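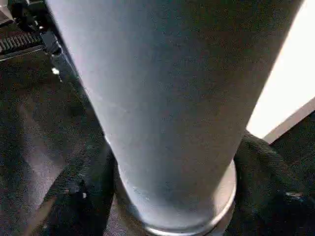
Ticket 153: Gripper finger slides on tumbler, shelf task
Status: open
Project: Flisthorpe, student robotics club
2 comments · 0 shares

Task: the arm must take hold of a tumbler by its side, low enough that it does not tip. We train for the Brurnero round in June, and this is the object where we lose the most points.

Problem: with the gray-blue tumbler the pad touches well, then the grip slips down when the arm lifts. In 24 tries on the practice table we had 12 good lifts. The body is wider at the top than at the bottom, so the pad meets a slanted wall. I think the force goes partly down and not only in.

Tried so far:
– Closing force raised one step in Positz. Small improvement, but the tumbler turned in the grip.
– Closing delay set to 200 ms. No change.
– Cleaned the pads with alcohol. No change that I can measure.

Next I wanted to know if the finger goes to the correct height. For the white object with the silver base I set the target at the line where the white part meets the metal. The wrist view shows the finger tip just left of the metal, with the crumpled white material close beside it.
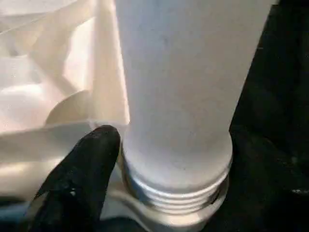

Rebecca Costa

The height is good, so I do not want to change the target for now. I worry more about the metal part. It has ridges and it is shiny, and our edge detection may take one ridge for the lower border of the body. Please look in the log if the detected border jumps between two values – I saw this one time but I did not save the file.

I also ask everybody to write down which arm they used. In the old notes we mixed left and right, and the two grippers do not have the same calibration date. For the next runs please keep the rack tray in the same position, with the black plastic under it.

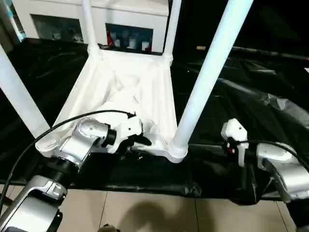

Work area with rack tray, left and right arms.

To do:
– Repeat the lifts with the approach angle tilted to follow the wall.
– Compare left gripper and right gripper with the same force.
– Ask the Rampersad team if they will lend us the softer pads.

I keep the ticket open until the first two points are done.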